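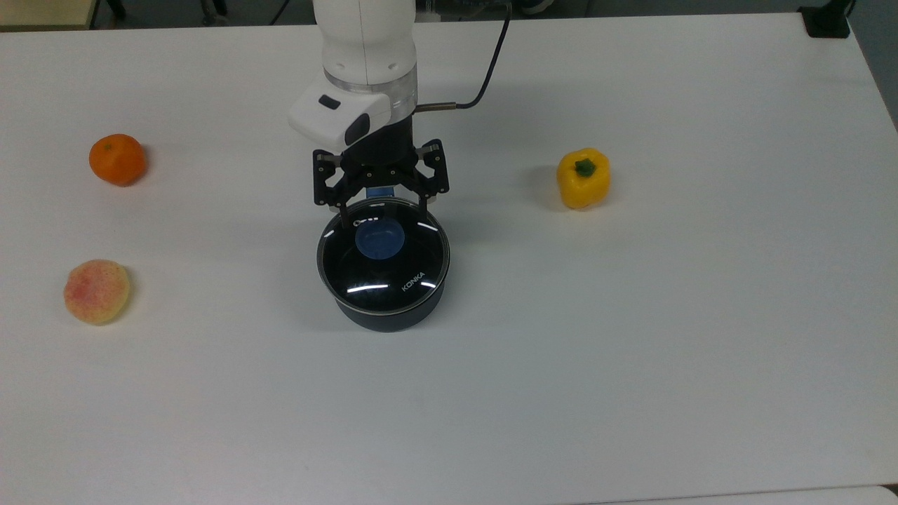
Usha Thampi wrote after the February release that the sentiment scores were fine and the topic labels were the part her team could not use, as half the support tickets ended up under "general". Version 3 of Nenstead addresses that complaint. The labeling step has been rewritten and the catch-all topic has been removed.

# Nenstead 3

Nenstead is a server application that sorts short customer messages by topic and urgency. It reads from a mailbox, a chat export or a database table and writes its results back as plain rows. No text leaves the server on which it is installed.

## What it does

Each message is split into sentences before anything else happens. A sentence can carry up to 2 topics, and a message inherits the topics of all its sentences. A complaint about a late refund that also asks for a password reset is therefore filed under both, with a separate urgency score for each.

Messages that match no topic are placed in a review queue. Similar items in the queue are grouped, and a group can be turned into a new topic from the queue screen. Earlier messages are relabeled overnight, or immediately with the `relabel` command.

## Editions

| | Ilitska | Feltstead |
|---|---|---|
| Topics | 200 | No fixed limit |
| Input languages | 6 | 6 |
| Sources connected at once | 2 | No fixed limit |
| Review queue | Yes | Yes |
| Scheduled exports | No | Yes |
| Role-based access | No | Yes |

Both editions use the same installer. The license key determines which one runs, and moving from Ilitska to Feltstead keeps all topics and history.

## Input and output

- Mail: IMAP, read-only. Attachments are skipped.
- Files: CSV, JSON Lines, plain text. UTF-8 is assumed unless the source settings say otherwise.
- Databases: PostgreSQL and MySQL, through a view or a table.
- Output: CSV or a database table. The column order is fixed and listed in the manual.

Quoted replies in e-mail are removed before scoring. Signatures are removed only if they follow a standard delimiter line — others are scored as ordinary text and may need an exclusion rule.

## Upgrading from version 2

Export the topic list before running the installer. Rules written for "general" will be flagged as inactive and must be assigned to another topic or deleted. Urgency scores from version 2 are kept in a separate column and should not be compared with new ones, as the scale has changed.

The Dağdelen connector for call transcripts is a separate download. It must be updated to its own version 3 before the server is restarted.

## Known limits

Messages containing only a link or an order number are sent to the review queue. Mixed-language messages are scored in the language of the first full sentence.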